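Success Rate Is the Wrong Headline for Cabinet Opening

Shares 40 | Comments 3

Most papers on articulated-object manipulation in simulation report one number: the fraction of episodes in which the door passed a threshold angle. I have reported that number myself. I now think it should move to an appendix, and that the main table should be built on contact quality at the handle. The argument comes from a long evaluation run on Kotach, our rendered kitchen benchmark, and from going back through 3886 logged episodes one failure class at a time. 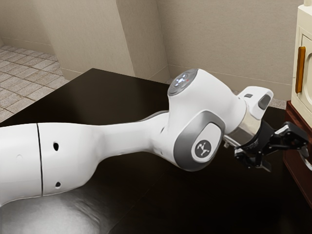
Carys Pumphrey
Research engineer, manipulation evaluation

The setup is ordinary. A single arm with a parallel-jaw gripper works among rendered furniture, and the policy receives camera images, joint states and a short text goal. Zirnell, the policy under test, was trained by imitation on scripted demonstrations and then tuned with a sparse reward that fires when the hinge joint passes its threshold. The reward does not ask how the hinge got there.

That omission matters. A parallel-jaw gripper can move a simulated door in at least two ways. It can close on the handle and pull along the arc, or it can wedge a fingertip behind a panel edge and lever. The second method depends heavily on the contact solver, the collision mesh and the friction value somebody typed into a config file. It passes the threshold, and I would not try it on real furniture.

When we relabeled the logs, we kept the definition of a grasp strict: both fingers in contact with the handle mesh, opposing normals, held for 40 consecutive control steps. Under that definition the ranking of our two policies reversed. Wogan, the older baseline, opened fewer doors but held the handle in a larger share of the episodes it completed. Zirnell opened more doors and often did so with one finger.

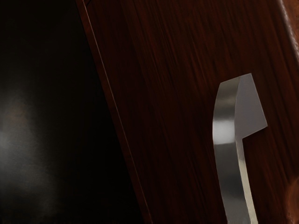

3 min read

Handle geometry is where the two definitions separate. A curved metal bar standing slightly off a wood panel leaves little room for a finger behind it. The visual mesh shows the gap, but the collision mesh may not. If the collision shape is a convex hull, the space behind the bar is filled in, and a correct grasp becomes physically impossible in the simulator while still looking reasonable in the render. A policy trained under those conditions learns to avoid the handle. We then score it as a success when it finds a panel edge.

Appearance adds a second problem. Dark wood beside an unlit opening gives a vision encoder very little contrast to locate a boundary, while a highlight on polished metal gives it a great deal. In our attention probes, Zirnell followed the highlight. Move the light and the approach point moved with it. I count that as a defect even in episodes where the door opened, and the threshold metric has no way to record it.

The usual objection is that contact metrics are simulator-specific and hard to compare across labs. This is partly true. Contact forces from different solvers should not share a table. Contact labels are more portable: which link touched which part, for how long, and whether the fingers opposed each other. Ludari, our logging tool, writes these at negligible cost — most of the fields are already in the physics state and get thrown away at the end of each step.

A stronger objection is that strict grasp labels punish legitimate strategies. People nudge doors with an elbow all the time. I accept that, and I would report non-prehensile openings as a separate column. The reader can decide how much they are worth for a given application. Folding them into one percentage makes that decision for the reader and leaves no trace of it.

For the next release we will publish the handle collision meshes with the scores, list the light positions used at test time, and give the threshold result last.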